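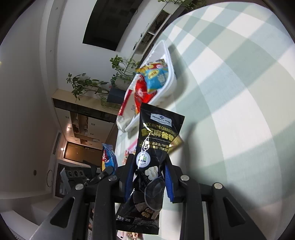
Filippos Petridis
Contributing writer, food and daily life

In my mother's kitchen the sesame was kept in a tall jar with a metal lid, and the jar was never full and never empty. She bought the seeds from a sack at Ninis, the dry goods shop at the lower end of our street, where the owner's son put them on the scale with a small shovel and folded the paper in a way I have tried many times to copy. Nothing in that shop came in a portion. You asked for an amount and you carried it home, and at home it became the family's sesame, to be used by everybody until somebody noticed the bottom of the glass.

I think of this jar often now, because my own kitchen has no such thing. It has a drawer, and in the drawer are small packets. Sugar from cafés, soy sauce, mustard, two kinds of crackers, nuts in bags for one person, instant soup, tea in paper and then again in plastic. Last winter I emptied the drawer onto the table and was a little ashamed. I live alone most of the week and I am exactly the customer for whom the small packet was made.

How did we come to eat this way? I have spent a good part of the winter asking, and the answers were older than I expected.

The single portion did not begin with snacks. Medicine powders were folded into paper doses long before anyone did this with food, and travelers have always carried bread, dried fruit or cheese cut to the size of a day. What changed in the last century was the machine that could form a bag, fill it and close it in one movement. Once this existed, the cost of wrapping a little became close enough to the cost of wrapping a lot. The factory could sell the same product to a household in a box and to a person in a pocket.

Roald Wallin worked for 27 years at Buvix, a company that builds and repairs such filling machines, and he is retired now. We met at his house in December, when the road outside was white and he had already two pairs of shoes drying by the stove. He speaks about the machines with affection and about their products with less.

"The difficult part was always the closing," he told me. "Filling is only falling. The product falls, gravity is free. But to close a bag of something dusty or oily, very fast, so it stays closed until the customer wants to open it and then opens without a fight – this is where my hair went."

Seeds and cereals, he said, were among the unpleasant ones. They jump. A single seed that lands in the seal will make a channel too thin for the eye, and through this channel comes the air. Oily seeds suffer most from air. Sesame, walnut and flax turn bitter after a time, and anyone who has found an old bag at the back of a cupboard knows the smell, something like paint and old crayons.

He took me down to the cellar to show me a closing jaw from a machine of his early years, which he uses to hold a door. It is a heavy piece with fine lines cut across the face. The lines in one half meet the lines in the other half and press the film into small waves, and if you look at the end of nearly any bag of chips you can see these waves. I had looked at them all my life and I had thought they were decoration.

Upstairs his wife had put out bread, butter and a bowl of boiled eggs. None of it was wrapped. Roald cut the bread against his chest as my grandfather did, toward himself, with a knife I would be afraid to use.

A different kind of answer I found in Thevar, the market town where my sister teaches. There is a covered hall there with old stalls and, at the back, a newer part where people buy their lunch. I sat there for most of a day with a notebook. Before noon the customers were older and came with bags of cloth and small wheeled carts. They bought by weight and they argued. One lady sent back a cabbage because it was "too loose in itself," and the seller, who had plainly lost this argument before, found her a tighter one.

After noon the hall changed its age. Students and office people came, and they bought by the piece. One roll, one yogurt, one bag of nuts. They did not argue, and there was little to argue about when the price was printed and the amount was decided. It was fast and polite. Many of them opened the thing they had bought before they reached the door.

I asked a young man with a bicycle helmet if he ever bought nuts from the sacks on the other side of the hall, where the same money would bring home three times as much. He thought about it seriously. "Then I would have nuts," he said. "Now I have had nuts." I wrote this down and I looked at it many times afterward. He wanted the food to be finished. The larger bag would have been a possession, with a place in his kitchen and a date to remember, and he rents a room with one shelf.

This, I believe, explains more than laziness does. We often hear that people have no time to cook, and it may be so, but they have also little space, and they do not always know where they will be at the hour of eating. A jar supposes a shelf, and a shelf supposes that you will stay. In the years when I moved often I owned no jars at all. I owned salt in the paper shaker from the supermarket, and each time I left it behind for the next person.

There is the matter of taste too, and here the small bag has done something good which its critics do not mention. It makes people brave. I would not buy a kilo of a flavor I do not know. But I will put one small bag of it in my basket, and if it is terrible I have lost a few coins and have a story. In this way I came to dried seaweed, to roasted broad beans with chili, to sour plum, and to black sesame granola in a glossy black bag of 32 grams, with its name in gold in English and in Chinese. My mother used only the pale seeds. For her the black ones were something you picked out.

She was wrong about them, and she now admits it by telephone. In much of East Asia the black seeds are ground for sweet soup, for the filling of dumplings, for ice cream, and given to children and grandparents as food that does a person good. The flavor is deeper, a little like coffee and a little like toast. At home I grind them with sugar in a mortar and eat them on buttered bread, a habit that belongs to no country and which I recommend.

But I promised my editor to be fair, so I must speak about the cost. The small packet uses much more material for each spoon of food. It could not be otherwise, because a small bag has much surface and little inside. The film is usually made of several thin layers pressed together, one for strength, one to stop air and light, one to melt and close, and such layers are hard to separate again. Roald was direct on this point. "We made it so that it would not come apart," he said. "Then later they came to us and asked if it could please come apart."

Some people are trying to go back to the sack. In Lurkine, a village of 1,620 people with one road in and the same road out, a group of neighbors reopened the closed grocery as a shop where you bring your own containers. I went in expecting something very clean and a bit proud of itself. It was neither. The floor was uneven, the radio was on, and a woman was filling a former pickle jar with lentils while telling the whole shop about her knee.

The shop stays open five mornings. Flour, beans, rice and oats sell well, and so does washing powder. Sesame sells in autumn, before the holiday baking, and then sleeps until spring. What does not sell is anything people eat with their hands on the way to somewhere. They tried raisins and roasted chickpeas in big glass dispensers by the door, and the children loved to turn the handle, so the handle was removed. At the counter, beside the scale, there is a wire rack with ordinary chocolate bars and peanuts in bags. The woman at the cash desk saw me looking.

"The bus drivers," she said.

I bought 5 kilos of flour there, far too much for one man, and the paper bag split on the train platform. A stranger helped me to tie my scarf around it. For the rest of the journey we talked about bread, and by her stop she had given me her aunt's advice on rye, that the dough should look like a mistake until the second day.

When I was back home I did with my drawer what I could. I put the sugar packets into the sugar bowl, one after another, and it took a whole radio program. I threw away the oldest soy sauce. The tea I kept. Then I washed a tall jar that had held tomato sauce, and dried it, and I went to buy sesame, half pale and half black, from the Turkish grocer near the station – he sells it from an open bin if you ask him and from a bag if you do not.

My mother wanted to know how much I had paid. I told her, and there was a silence on the line, and then she asked if he had at least let me taste it first. He had. She said in that case it was still too much, but I could go to him again.

The jar stands now beside the stove, where the heat is bad for it. I must move it to the other side, when I find out where to put the coffee.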